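Collecte de démonstrations : questions fréquentes
Atelier Mirstead, poste à deux bras

Qui peut enregistrer des démonstrations ?
Toute personne ayant suivi la prise en main avec Sveva Donati. La séance dure une demi-journée et se fait au poste, en binôme.

Qu'appelle-t-on un épisode ?
Une exécution complète de la tâche, du départ des bras en position de repos jusqu'à leur retour. Un épisode correspond à un seul fichier. On ne colle pas deux essais bout à bout.

Combien d'épisodes faut-il par tâche ?
L'objectif est de 120 épisodes retenus. On peut en enregistrer jusqu'à 72 par jour et par poste, mais la régularité compte plus que le rythme.

Faut-il garder les essais ratés ?
Oui, avec l'étiquette « échec ». Une prise manquée puis corrigée dans le même épisode reste une réussite. Si un objet tombe hors de la table, arrêtez l'enregistrement et notez-le.

Dois-je toujours faire le même geste ?
Non. Variez l'angle d'approche et l'ordre de prise, mais gardez une vitesse normale. Évitez les pauses de plus de 2 secondes, que le modèle apprend à reproduire.

Comment disposer les bacs et les objets ?
Les bacs se touchent et restent à leur place pendant toute une série. Seuls les objets changent de position entre deux épisodes : la feuille de série compte 13 dispositions de départ, à parcourir dans l'ordre.

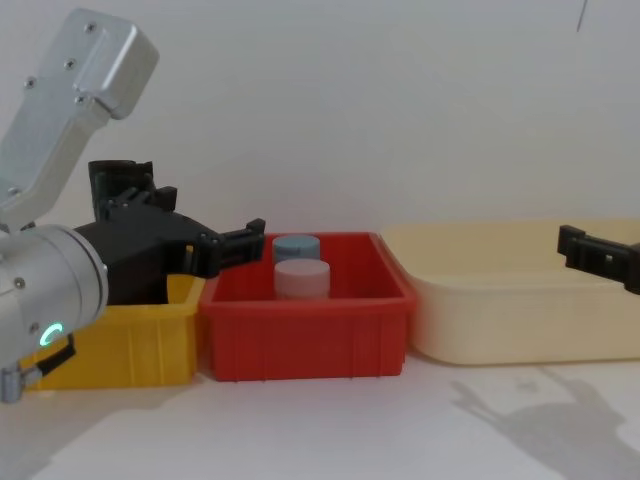
Pour les cylindres, alternez les départs où l'un masque en partie l'autre et ceux où ils sont bien séparés. Le modèle Endonmont se trompait surtout dans le premier cas lors des essais de novembre.

Peut-on modifier l'éclairage ?
Pas en cours de série. Les ombres des bras sur la table ne posent pas de problème. Celle de l'opérateur, si : reculez d'un pas.

Où vont les fichiers ?
Ils sont copiés chaque soir à 19 h sur le serveur Warkholm. Laissez le poste allumé. Pour supprimer un épisode déjà copié, écrivez à Sveva Donati en indiquant son numéro et celui de la série.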